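Notes from Studio B

Well, we got through December, and I still have glitter in my dance bag. If you came to one of the shows at the Lullanstead Playhouse, thank you! We sold 2,654 tickets over the run, which is our best ever, and I know a fair number of those went to the same five or six grandmothers. You are the backbone of this company and I hope you know it.

Now for the spring bill. We're doing a triple program, and I'm so happy with the way it's shaping up. First comes Firnanar, the river piece Ghazala Swati made for us two seasons back, with the long blue skirts (yes, they've been re-hemmed, and yes, I tripped on mine anyway). Junaid Kiani is learning the lead this time. He came to us from a contemporary background and says the footwork in the second section is the hardest thing he's ever had to memorize. I've watched him run it in the hallway by the vending machine, muttering counts, and he's very close.

The middle work is brand new. Manee Srithong is choreographing it to a solo cello score, and so far it's called Cheema, though she changed the name once already and I wouldn't print it on a mug. There are 15 of us in it. We rehearse it last thing in the day when everybody's tired, and she likes that, because we stop decorating. My calves have opinions. She also has us doing a whole section facing upstage, so if you've ever wanted to get to know the back of my head, spring is your season.

We close with the Flinditz Suite, the crowd pleaser, with the polka and the hat business. Khurram Satti is staging it from his own old notebooks, and his handwriting is a thing of mystery. We spent most of one morning on whether a word was "turn" or "torn."
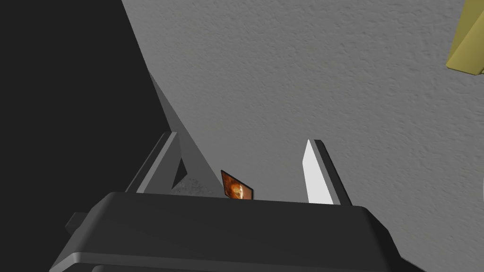 Manee's duet is the part of the bill I'm dancing with Razia Tanoli, and it's the one I think about on the bus home. It opens with the two of us planted side by side, no music yet, and for the longest time we couldn't get the shape right. I kept standing up straight like I was waiting for an elevator. What Manee wants is one finger of that gripper, the slim dark one on the left: a narrow upright with the tip tilting in to the right, and a clear gap kept open before you get to the other one. So I lean from the ankles, ribs quiet, head going last, and Razia holds her side and we do not close the space. It feels like you're falling over. Razia says it looks like nothing at all, in a good way, and then the cello comes in and we finally get to move.

A few bits of housekeeping. Open rehearsal is at 4 p.m. in Studio B and you can bring kids, as long as they can sit on the floor and not on the barre. There's room for 100 and it does fill up, so please get your name on the list at the front desk. The shoe fund is at 214 dollars, up from basically zero, thanks to the bake table and whoever made those cardamom buns. Please make them again. We also need a sewing machine on loan for a few weeks, any kind that goes forward and backward.

Adult beginner class starts back up next month with me at the piano end of the room. Socks are fine for the first week.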